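July 5, 2025

Budget day! I promised Halyna I'd have the equipment list for next year done before I went home, so of course I spent the morning hanging over the robot table with a coffee instead. But I think better there than in front of a spreadsheet.

The setup is still the breakfast table one, with the fruit and the cutting board up top and the wine rack down in the corner, and the bread ring as the star of the show. I've gotten weirdly fond of that bread.
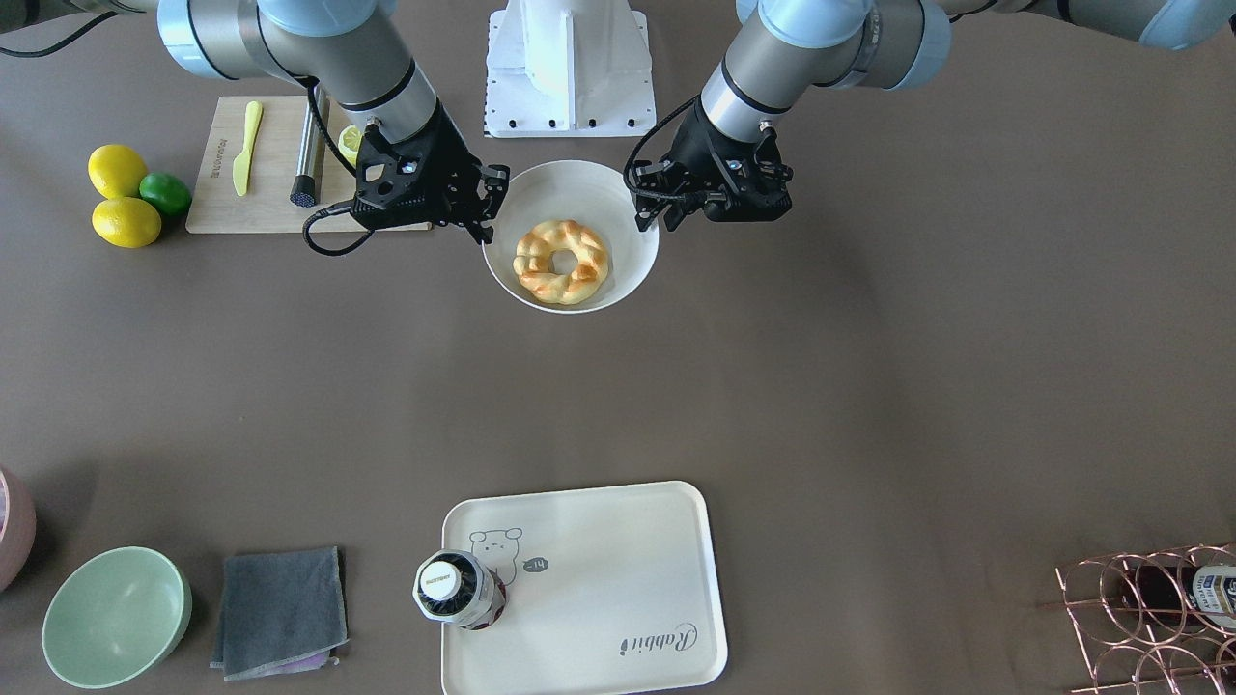 Anyway, the grippers. Taras wants new fingers for both arms and he wants them from Pronstead, who quoted us 2458 for the set with spares. Comura came in at 3724, but that has the wrist mounts in it too, and if we end up buying mounts separately in the fall (we will, I know us) then the cheap quote isn't so cheap. I wrote both numbers on a sticky note and stared at them through most of lunch.

Solomiia is on the side of waiting. Her point is that what we have can handle bowls and plates, so why spend the money before we know what the next batch of tasks looks like? Fair! But the delivery time is 60 days on either one, and if we wait until November to order we'll be into the new year before anything gets bolted on. I told her that and she made a face, so I'm counting it as a maybe.

Also on the wish list -- a second wrist camera, to keep in a drawer. I love the close-up view, and I don't want us stuck for weeks if one dies.

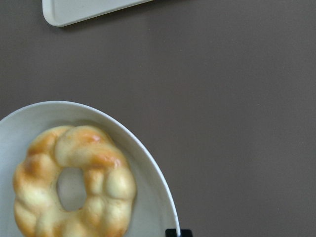 After lunch

Called Zlata at Antoniuk about the service plan. She was lovely, and she talked me down from the big package to the one with 8 visits a year, then said she'd send the paperwork tonight. I also asked about swapping the table for a bigger one and then un-asked it, because look at all that bare space in the middle. We don't need a bigger table. I just like shopping.
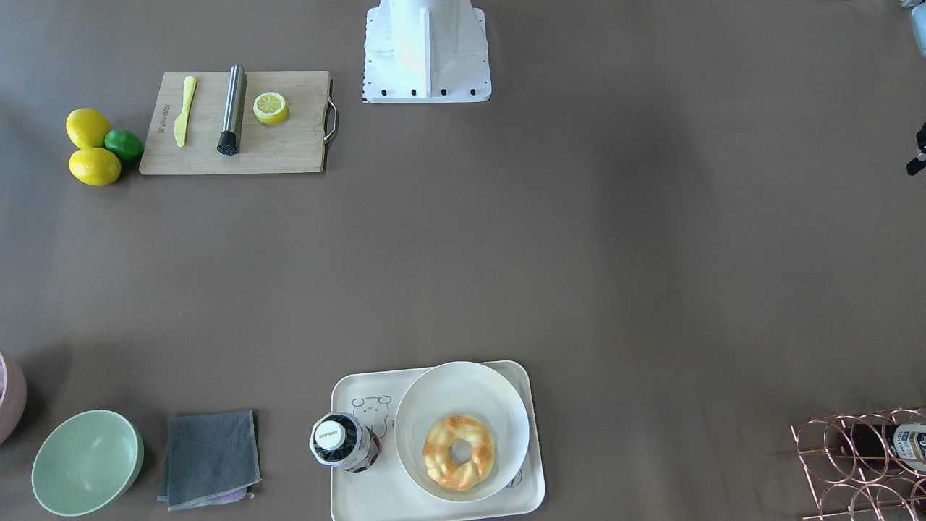
2 min read

So where I've landed: Comura for the fingers and mounts, the spare camera, the small service plan, and nothing from Rullden this time (sorry, Ustyna, I know you wanted the rolling cabinets). Halyna gets the list first thing tomorrow. I still have to find a line for dishes and groceries, which I forgot last year and ended up paying for myself -- not doing that again!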